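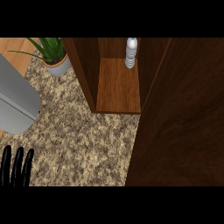
May, second week on the Kowalchuk set. At the desk by 7:00.

Task for the day: teleoperate the simulated robot to the shelf unit, pick up the water bottle, bring it back across the rug, set it down on the far table. Same task as yesterday with the start poses shuffled. Target is 100 accepted demonstrations. Count at start of day was 31.

Controller drift was the first problem. Left hand unit reported a slow yaw with nothing touching it. Recalibrated, no change. Swapped it for the one from Océane's station and the drift went away, so it is the controller and not the tracking. Labeled the bad one and put it on the shelf with the other bad ones.

The bottle is at the inner right of the shelf, almost touching the big dark panel next to it. Coming in from the right is out. I tried a straight approach with the fingers level and clipped the panel on four of the first nine runs. A steeper approach works better: wrist pitched down, fingers closing on the ribbed part, then lift before pulling back. The lift has to be straight. Any sideways motion and the contact solver gives the bottle a kick.

The plant gets in the way on approaches from the left. Leaves have no collision in this build, the pot does. The replay checker only looks at collisions, so a run that sweeps an arm through the leaves passes. Vernon wants those thrown out anyway. His argument is that the policy will learn the path and the real plant in the Okis room has real leaves. I agree, but it cost me six runs that had already been accepted. Marked them by hand.

Lunch late. Angeliki asked whether I was pausing at the pregrasp pose on purpose. I was not. Looked at the velocity plots and there it is, a dead stop of nearly a second before every close. The old Nevetthorpe policy had the same habit and would sometimes sit at the pause and never leave it. Spent the afternoon trying to close on the move. Grasps got worse for an hour and then came back. The trimming script can cut the early pauses, though Réjean says it also cuts real slow motion if the threshold is set wrong. He is going to try 2 cm/s and send me the plots.

Base driving is still the weak part for me. The rug is flat as far as the physics is concerned, so there is no excuse. I overshoot the turn near the black bars at the lower left of my view, correct, and overshoot the other way. Three runs lost to that. Danica drives the base first, stops, then moves the arm. Cleaner, but slower, and her episodes come out longer than mine. We should pick one style before the sets are merged. Raised it in the channel, no answer yet.

Count at end of day is 70, after taking out the leaf runs. Right wrist sore. Lowered the chair and it helped a little.

For tomorrow:
- ask Vernon if the leaves can get a collision mesh, even a coarse one
- new seeds for the bottle position, the current spread is too narrow
- rerun the first nine with the steep approach
- return Océane's controller before she notices

Flirkdale notebook pages | Contact | Copyright the author | Back to top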